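Teaching by Hand: Remote Demonstration Gallery
Work from the Bikport simulation suite, August

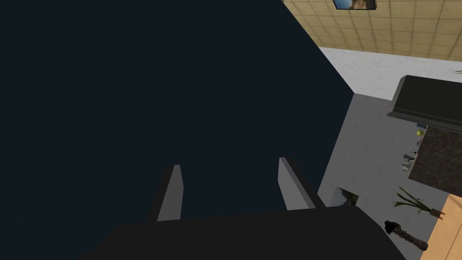
Simulated kitchen, wrist view. Both gripper fingers are open before a large dark surface, with the countertop and a potted plant at right.

The Bikport suite is the part of the Jurkari program in which household tasks are shown to a robot by a person working at a remote station. The operator moves a hand controller, the simulated arm follows, and the full motion is stored as one demonstration. The gallery presents the work as it appears to the operator during a session.

About the view
The wrist view travels with the gripper, and the fingers remain in sight as the operator works. Large surfaces close to the hand can hide much of the room — new operators are taught to back away and look again before they commit to a reach. A second, fixed view is available at the station and may be used at any time.

About the sessions
Each operator completes 6 practice runs before any motion is kept. A session lasts no more than 45 minutes, followed by a rest period. Demonstrations that end early are stored separately and reviewed by the training office, which decides whether the task instructions need to be rewritten.

The current collection holds 1,125 demonstrations across nine household tasks. Of these, 800 have been reviewed and released to partner groups at Mukico and Aebischer. The remainder will be released when review is complete.

Staff
Operator training is directed by Gearóid Brophy. Nhi Châu oversees the simulated rooms and the review of stored motion, and maintains the written guide issued to every new operator.

Use of the gallery
Images may be reproduced for teaching purposes with credit to the Jurkari program. Requests for larger copies, or for the motion record that accompanies an image, should be sent to the training office in writing. Visits to the operator stations are arranged through the same office — groups are asked to state their size and any access needs when they apply.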